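How to Load a Front-Loader Without Believing Everything You Read About It

By Ryan Oakley

Most laundry advice is written by people who want to sell you something that goes in the drawer. I've been doing the wash for a household of five for long enough to have tried a good deal of it, and I've quit most of it. What follows is what I still do.

What you need

A front-loading washer, a low basket, ordinary detergent, an old washcloth. You can skip the scent beads. You can also skip the dryer-ball starter kit, the magnetic thing, and anything with the word "boost" on the label.

Step 1. Sort, but only a little

I don't buy the seven-pile system. I make two piles: things that could bleed color and everything else. New reds and dark blues go in the first pile until they've had a few washes. To test one, wet a corner, press it in a white paper towel and look at the towel. If it's clean, the item joins the general population.

Towels are the one exception I'd defend. They're heavy, they hog the water, and they leave lint on anything knit. Wash them by themselves.

Step 2. Check the drum and the gasket before anything goes in

Open the door all the way and run your fingers around the rubber. Pull the fold back and look behind it. Hair, grit and the occasional sock collect there, and so does a film that smells like a pond. Wipe it with the old washcloth. I was told by a salesman at Flascombe that a special gasket spray was essential. A damp cloth has done the job since, and the spray is still under my sink, nearly full.

Step 3. Bring the basket to the door

Don't carry armfuls. Hold the basket right up to the opening and move things across from there, in either direction. A shallow one is better for this than the tall hampers everyone seems to own, where you end up fishing for the last item with your head inside.
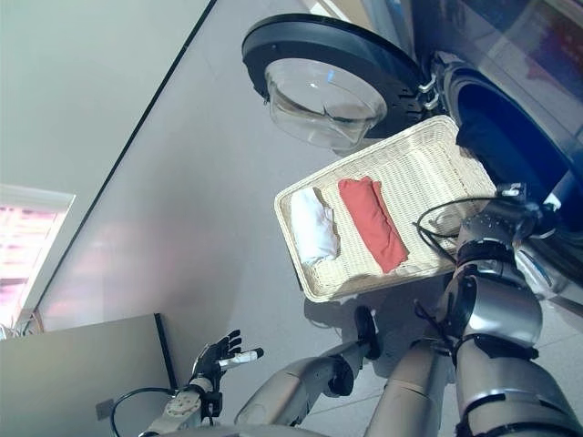
A low wicker basket at the washer door, with one white cloth and one coral-red.

Wicker gets a bad name for snagging, and some of that is deserved. Run a hand around the inside of yours. If anything catches your skin it will catch a sweater, so trim the end or line the basket with a pillowcase. Don't leave wet laundry sitting in it either.

Step 4. Load to the right level

The usual rule is to fill the drum three-quarters full. Fine for cotton, too much for anything bulky. Put your hand in flat on top of the load. If you can't turn it over without a fight, take something out.

Step 5. Use less detergent

The cap lines are generous, and I'll let you guess who draws them. Start with half of what the bottle says. If clothes come out dingy, go up a bit. If the towels feel slick or you still see suds at the last rinse, go down.

Step 6. Pick a plain cycle

Mine has a panel full of choices and I use three. Normal cold handles nearly everything. Towels get warm. The 85-minute "care" cycle did nothing I could detect on the same shirts, and I ran it every Thursday for a month to be fair to it.

Step 7. Empty it promptly and leave the door ajar

Take the load out when the cycle ends, wipe the inside of the glass, and leave the door open a few inches. If you have small children or a cat, shut it and air it out when you can keep an eye on them.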